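Shop notebook, April
Service bay 2 – Belodico sedan, parasitic battery drain 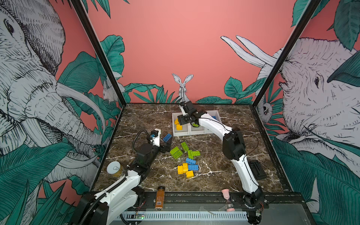

White three-compartment sorting tray, toward the back of the table.

Car came in on the hook, battery flat. Customer says it starts fine if driven every day and is dead after a long weekend. Battery is a Temov, load tested after a full charge, passes. Alternator output normal at idle and with headlights and blower on. Charging side ruled out.

Set up for draw test. Hood latch closed with a screwdriver so the car thinks it is shut, driver door latch the same, key fob left in the office. Meter in series on the negative cable with a jumper across it while the modules wake up, then jumper off. Do not open a door after this or you start over. I opened a door and started over.

Draw after sleep: 1331 mA at first reading, far too high. Came down in one step when the rear body module timed out and then climbed back by itself. So something is waking the module. Steady load would have been easier.

Did not pull fuses. Pulling and refitting wakes things up on this model and you end up chasing your own test. Measured voltage drop across the fuse tops instead and used the chart. All flat except the fuse feeding the trunk latch and the trailer socket.

Trailer wiring is aftermarket, a Vasić harness, fitted before the present owner. Unplugged it at the connector behind the left trim panel. Draw fell to normal and stayed there through lunch. Plugged back in, the draw returned. Green corrosion on two pins of the connector, and the grommet where the harness passes through the floor is split. Water gets in, runs down the loom and sits in the plug.

Kiros Wolde wants to clean the pins and reseal. I would rather replace the connector. The plating is gone on both pins and it will come back. Lemlem Negussie is calling the customer with both prices. If they no longer tow, third option is to remove the harness and blank the hole.

Parts:
Connector kit, Ristisow, 10 in the pack, we have an open pack on the shelf.
Grommet – not in stock, ordered.
Dielectric grease, on hand.

Notes for next time:
The 10 A input on the blue meter has a blown fuse again. Whoever blows it, replace it or tag it. I lost half the morning to a zero reading.
The service sheet says to write down draw in amps. Please use mA below 1000 mA and write the unit.
Trim clips on the left panel are brittle. Broke one, replaced it. Warm the panel before pulling.

Left overnight with the harness unplugged and the charger off. Resting voltage written on tape on the windshield. Compare in the morning before anybody unlocks the car.

Open: customer decision, grommet, recheck draw with the new connector fitted and the trunk closed.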